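How to fold a T-shirt for a small drawer

In our shared house each person has one narrow drawer, so shirts must stand up like books. I learned this fold from Awuor Mfaume and use it every week. Please try it first with a thin cotton shirt.
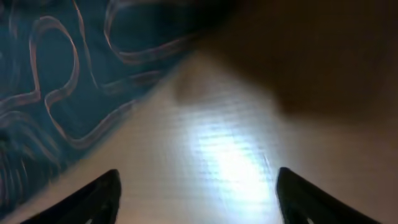
Kalulach House — Laundry and Linen Team

Before you fold, let the shirt dry fully. Close any buttons. A bed is too soft for this work, so choose a table or a clean floor.

1. Put the shirt face down, with the neck away from you.
2. Press the wrinkles out with your open hand, from the middle to the sides. 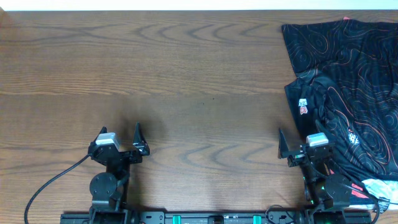
Wooden tabletop, wall at the far edge

3. Fold one side to the center of the back. Turn the sleeve back on itself.
4. Do the same with the other side. You have now a long strip.
5. Bring the bottom up almost to the neck, then fold in thirds until it stands alone.

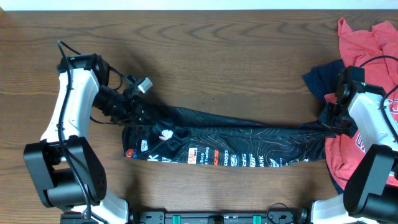 Black garment, stretched out on the table

If the shirt falls over, the strip is too wide — open it and go again from step 3. Heavy sweaters do not like this fold, and I keep them flat on the shelf.

Questions about the drawers go to Consuelo Robles.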